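Gotetti Modular Rack: Assembly and Use

Section 4. Setting up the rack and bins

Read this section all the way through before you start. Sections 1 to 3 cover unpacking, the parts list and choosing a location. If you bought the wall-mount kit, go to Section 6 after step 5 below.

Tools you need

Rubber mallet
Hex key (supplied)
Adjustable wrench
Spirit level
Tape measure
Soft cloth or flattened carton to protect the floor

Allow one hour. Two people are needed for steps 3 and 6.

4.1 Building the frame

1. Lay the cloth or carton on the floor and place the two side frames on it, flat, with the threaded holes facing up.

2. Screw one leveling foot into the bottom of each post. Turn each foot in until it stops, then back it out two full turns. This leaves room to adjust in both directions later.

3. Stand the side frames upright, facing each other. One person holds them while the other fits the lower crossbars. Push each crossbar into its socket until the end is flush with the post.

CAUTION: The side frames will not stand on their own until at least two crossbars are in. Do not let go of them.

4. Fit the bolts finger-tight only. If you tighten them now, the upper crossbars may not line up.

5. Fit the upper crossbars the same way. Check that the smooth face of each bar points up and the face with the drain slot points down.

6. Lift the rack into position. Lift by the posts. Do not lift by the crossbars or the shelf rails.

7. Set the spirit level on the top crossbar, first left to right, then front to back. Adjust the feet until the bubble is centered both ways.

8. Tighten all bolts with the hex key, starting at the bottom and working up. Go around a second time. Stop when the key resists firmly. Overtightening can strip the inserts.

Note: On uneven tile, check the level again after the rack has been loaded for a day.

4.2 Fitting the shelf rails

Rails clip to the crossbars and can be moved without tools. The standard spacing is 9 inches between levels, which suits the medium bins. For the tall bins, leave one set of clip positions empty between levels.

1. Hook the back of the rail over the rear crossbar.

2. Lower the front until it touches the front crossbar.

3. Tap once with the rubber mallet, directly over the clip. You should feel the clip snap into place.

4. Pull up on the front of the rail by hand. If it lifts, remove it and start again.

Do not use a steel hammer. It will mark the finish, and dents near the clip can keep it from closing.

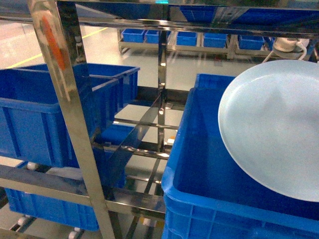
4.3 Loading the bins

1. Put the heaviest items on the lowest level and load upward from there.

2. Fill bins to the line molded inside the rim. Anything above the line may catch on the level above when the bin is pulled out.

3. Slide each bin in until it touches the rear stop. A bin that sticks out at the front can be knocked loose by someone walking past.

4. Attach labels to the front face only. Labels on the sides rub against the rails and leave glue behind.

WARNING: Do not climb on the rack or use the rails as a step.

WARNING: Keep glass containers and open liquids off the top level.

If you are using Clatesach inserts to divide a bin, fit the insert before you fill it. The short divider goes across the bin and the long one runs front to back. Inserts sold before the current version have square corners and will not sit flat in a round-cornered bin. Trim kits are available under part number 57.

4.4 Cleaning

Wipe the tubing with warm water and a mild dish soap, then dry it with a soft cloth. Wipe along the length of the tube. Do not use bleach, steel wool or any powder cleaner.

Bins can be washed by hand or on the top rack of a dishwasher. Take off the labels first. Let the bins dry completely before you stack them, or they will stick together.

For hard water spots, use white vinegar mixed half and half with water. Leave it on for around 7 minutes and rinse well.

4.5 Regular checks

Check the bolts one week after assembly and every three months from then on. At each check:

Try every bolt with the hex key.
Look at the clips for cracks or whitening.
Make sure all four feet touch the floor.
Slide each bin fully in and out once.

Replace a cracked clip right away. Unload the level before you remove the rail.

4.6 Common problems

The rack rocks when a bin is pulled out.
One foot is not touching the floor. Unload the rack, turn the loose foot out until it makes contact, and level again.

A bin is hard to slide.
The rails may not be parallel. Measure between them at the front and at the back. If the two numbers differ, unclip one rail and refit it.

A bolt turns but does not tighten.
The insert is stripped. Do not load that level. Order a replacement insert through the Bahrami parts desk and give the code stamped on the underside of the lower crossbar.

For casters, see Section 5.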